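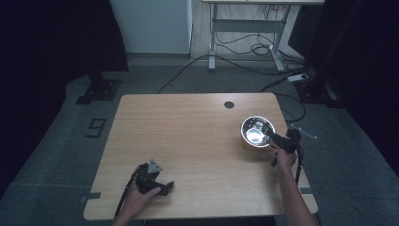

Grommet insert in light wood tabletop, replacement or fill?

grusum_bench
Table has a pale straight-grained top, rounded corners, and one small round black grommet near the back edge. It sits a bit right of center. I want to either close the hole flush or fit a new insert with a cap. Listing said Harkwood, no model number. Bowls and small boxes get set down on it all day, so a raised lip is a nuisance.

tenon227
Measure the bore with the insert out. Most press-fit inserts are sized to the hole, and the flange hides up to 6 mm of sloppy cutting. Don't order from the flange diameter.

Léonie Chevalier
I would fill it. Turn a plug from similar stock, align the grain, glue, sand to 300 grit, refinish.

tenon227
Disagree. On a straight-grained pale top the plug will show as a circle whatever you do, and if the top is veneered you will sand through it before it is level. Poulain makes a low-profile cap.

Léonie Chevalier
Only if it is veneered. Look at the wall of the bore. I did one in October on solid wood and the joint is visible only in raking light.

grusum_bench
Insert is out. Wall looks solid all the way down. There is also dark tape on the left edge and a small strip near the front right corner. Will it lift finish?

zirnine7
Old tape can. Warm it with a hair dryer, pull back low and slow, then mineral spirits on a rag for the residue. Test under the top first.

tenon227
Solid or not, I would still cap it. A cap is reversible.

grusum_bench
Ordering a cap. Will try the plug on scrap before I decide.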